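Docs > Ciltus cell > Safe operation > Phone placing

We use cookies to keep this manual running. Accept / Settings

4. Before the arms move

1. Hands out of cell. Both arms on hold, Teser panel shows code 472.
2. Stands down first, then phones. Bottom edge of phone sits in the cradle lip. 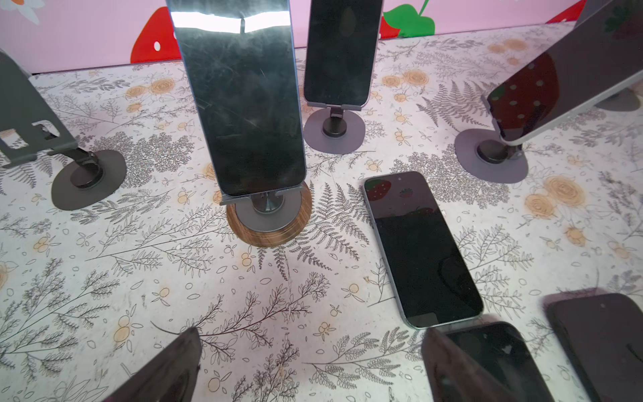
3. Speed cap 16 percent for first run. Don't raise it untill the log is signed.

CAUTION: never reach between the arms to fix a leaning phone. Hold first, then reach.

4. Check cables at both wrists. Slack ok, snags not ok.

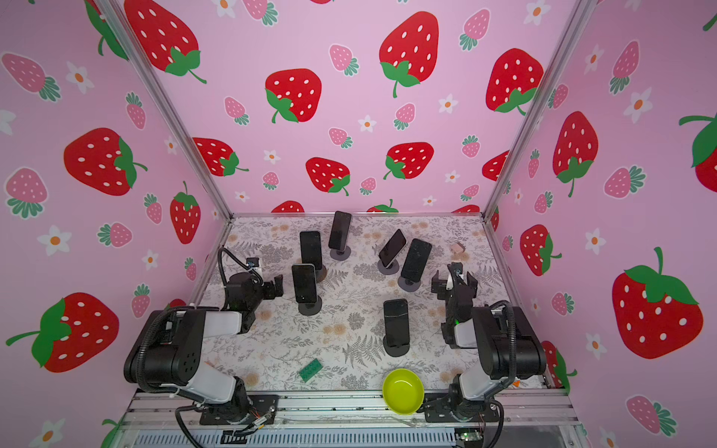

Fig. 4-2. Two-arm cell, phones on round stands.

NOTE: stop button test every 1000 cycles. Write it in the Skatik log, form 1349.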